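Monday, February 13, 2023
Notebook, bench 2, Nellville
Entry by G. Núñez. Present: Escobar, Tam (morning only)

Task: mailer box, open and close. Two arms, teleoperated.

Carried over from January: the first 1601 episodes were gathered with the old episode boundaries, where the operator started recording after the arms were already over the box. Zulema went through them last week and found that the policy trained on that set does fine once it is near the lid and wanders badly on the approach. Decision was to keep the old set but tag it "late start" and collect new ones from the home pose. Target for the combined set is 3000. The old episodes count toward it for now. Ignacio disagrees and has written his reasons in the shared file.

Changes before starting:
Home pose moved back for both arms. Values are in the config under plomlow_home_b. Do not use home_a for this task.
Gripper force limit lowered one step. At the old setting the lid creased when the operator squeezed late, and a creased lid changes the task.
Recording now starts on the foot pedal. Keyboard start is still wired in but leaves a gap in the joint log, so stay off it.
Episode time limit raised. Santino was hitting it on the closing half.

Morning session. Santino on the leader arms, me on resets and labels. First 6 episodes thrown out, pedal was bouncing and wrote two start markers each time. Chun-hung added a debounce in the listener and it has been clean since. He also checked the clock offset between the wrist cameras and the joint stream. It drifts if the logger is left running through a break, so restart the logger after any break, including short ones.

Reset procedure as used today: lid fully closed, flap tucked, box set down by hand at a new angle. Angle comes from the printed list. Santino was choosing his own angles at first and they bunched up near square to the table edge, which is the same fault the January set has. Long axis on the diagonal is the hardest start for him and he is slow on it. I would like more of those.

Opening strategy: we agreed on one arm steadying the body and the other going in at the flap seam. Two of Santino's episodes use both arms on the lid. They got the lid up, but I labeled them "alt strategy" and they stay out of the main split until Zulema has looked.

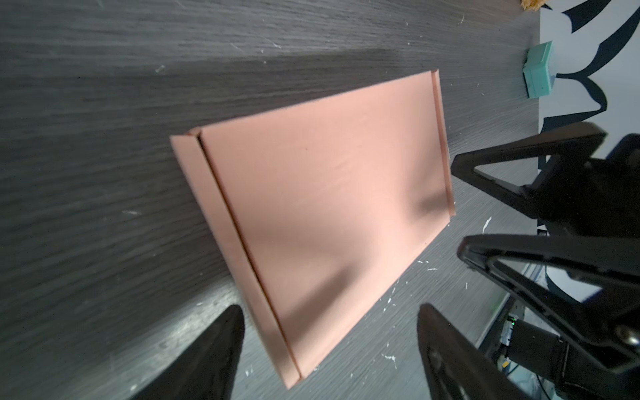

Start states, closed lid

Pink mailer, shut, long axis on the diagonal. Fingers are clear of the cardboard on both sides at this end of the box, and the view takes in most of the lid. The light is uneven across it, with a darker band toward the lower right and a pale spot near the middle. I want that variation kept in the set, so the blinds stay as they are. The seam by the front flap is thin and dark but still readable at this resolution. White flecks on the tabletop and the small mint-green block near the right edge go in the metadata under "table clutter: yes". The label has to be filled in for every start state. It was blank for most of January.

Afternoon session. Swapped roles after lunch, me on the leaders. The right leader has play in the wrist joint and I kept overshooting the seam. Tightened the set screw, better, not gone. Bagheri has the spare joint and has been asked for it. Stopped after 8 more usable episodes when the left gripper began reporting a position offset at full close. Rehomed it twice and the offset came back both times. Those 8 were recorded before the first report, so I have kept them, flagged for a check.

Upload to Justgate started at the end of the day. Check the file sizes against the local copy before deleting anything.

Open:
Left gripper offset. Chun-hung to look at the encoder cable first.
Alt strategy episodes, Zulema to decide.
More diagonal starts.
Ignacio's note on the late start set needs an answer before the next training run.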